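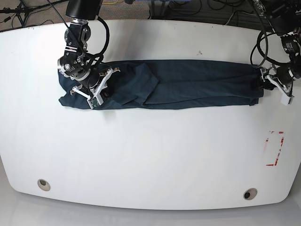
Kristine Dumlao: yo las doblaba así, en tira larga, durante años, y en cuanto sacaba una del cajón se me deshacían las de al lado. ¿Seguro que te compensa?

Pregunta
¿Cómo doblo camisetas oscuras en tira para que no se abran en el cajón?

Hola a todos. Me he propuesto ordenar de una vez la cómoda del dormitorio (una Fandumel de las antiguas, con cajones de 16 cm de alto por dentro) y estoy emocionadísima con el resultado de los dos primeros cajones, pero con las camisetas azul marino me atasco. Las doblo a lo largo varias veces hasta que queda una banda estrecha, y ahí empiezan los problemas: se me escapa una manga, o el bajo, y por mucho que lo meta hacia dentro vuelve a asomar. 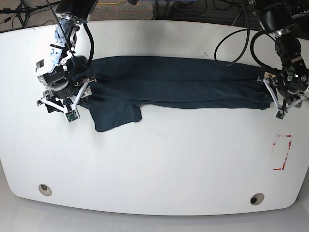

Después intento doblar la tira en tres para ponerla de pie, y la parte que sobresalía acaba haciendo un bulto justo en el centro. Con las camisetas claras, que son de un algodón más gordito, me sale bastante bien. Las oscuras son más finas y resbalan entre ellas. Además cojo muchas arrugas, y en el azul marino se nota hasta la más pequeña.

He probado a plancharlas antes de doblar (mejora algo, pero no pienso planchar camisetas de diario toda la vida) y también a enrollarlas. Enrolladas caben de maravilla, solo que luego el cuello queda dado de sí. ¿Algún truco?

Consolacion Evangelista
12 de septiembre de 2022

Respuestas (3)

Nira
¡Me encanta esta pregunta! Creo que el fallo está en el primer pliegue. Antes de hacer la tira, extiende la camiseta boca abajo y alisa con la palma desde el centro hacia los lados. Luego:

Dobla un lateral hasta pasar un poco la mitad de la espalda y devuelve la manga hacia fuera, de modo que quede apoyada encima de lo doblado y no cruce el borde.
Haz lo mismo con el otro lado. Los dos cantos tienen que quedar paralelos, mira sobre todo la zona del bajo, que suele abrirse en abanico.
Dobla a lo largo una sola vez más, no varias. Si das más vueltas la tela hace un canutillo y ya no hay quien la asiente.
Sube el bajo hacia el cuello dejando un par de dedos libres, y desde ahí en tres.

Para un cajón de 16 cm el paquetito debería medirte algo menos que la altura, así que si te queda largo, dobla en cuatro. Y lo de las arrugas: pásale la mano de canto después de cada doblez, apretando hacia el extremo. Parece una tontería y cambia muchísimo. Yo tengo el cajón lleno de camisetas negras y azules y abrirlo por la mañana me alegra el día — lo digo en serio.

Jorumell_casa
Enróllalas y ya. Lo del cuello se arregla empezando a enrollar por el cuello.

Sarmiento
Muy de acuerdo con Nira, aunque yo añadiría una cosa: la superficie. Doblar encima de la cama es dificilísimo porque se hunde y la tela se mueve contigo. Desde que lo hago sobre una mesa lisa me salen los bordes rectos casi a la primera. Si la tela es fina y resbala, sujeta un extremo con algo de peso (un libro vale) y tira con suavidad del otro antes de cerrar el pliegue. Sin estirar mucho, que el punto cede.

Para que no se caigan al sacar una, divide el cajón. Yo corté unas cajas de zapatos a la altura justa y puse las camisetas de pie, bastante juntas pero sin apretar. Llevo así desde febrero y se mantienen estupendamente. Ah, y las oscuras dóblalas nada más recogerlas del tendedero, que si pasan la noche en el cesto ya vienen con las marcas hechas.

Comentario de Consolacion Evangelista
¡Mil gracias! Estaba dando demasiadas vueltas a lo largo, clarísimo. Esta tarde vacío el cajón entero y empiezo otra vez con la mesa del comedor. Kristine, a lo tuyo te contesto cuando tenga las cajas puestas — de momento sí me compensa. ¿Alguien sabe si esto mismo sirve para las de manga larga?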